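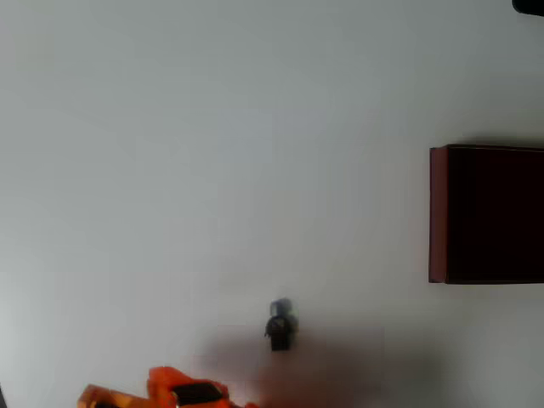 SKODORLEY, Saturday, July 17, 2021

A robot that might one day put away your groceries spent Friday afternoon working on a tabletop, and anyone hoping to fire the stock clerk should probably hold off.

Tovex, which makes shelving for small stores, has been trying out an orange gripper on the sort of job a teenager does while looking at a phone: pick up one small thing, put it where it belongs, go get the next one. The items are little dark pieces with gray tops and maroon boxes, set out on a white table with plenty of elbow room. Store shelves, regular shoppers may have noticed, are not laid out this way.

By the company's own count, the machine managed 60 of 90 pickups in its best session this month. The other 30 were dropped, nudged or missed.

"People ask me if it can do the dishes," said Dalibor Hrubý, who runs the trials. "I tell them it can do one dish, if you stand the dish in the right place and go have lunch."

Hrubý puts nearly 10 years between the current setup and anything he would leave alone in a stockroom overnight. Homes are further off, he said, on account of the socks.

Tovex has not set a price. A rival arm from Lemow sells for $1,699 and is pitched at hobbyists, with no promises made about laundry.

At Juntunen, the hardware store on the corner that has been offered a free trial in the fall, the owners have said yes to the robot. They have also put a sign in the window asking for weekend help, Saturdays required.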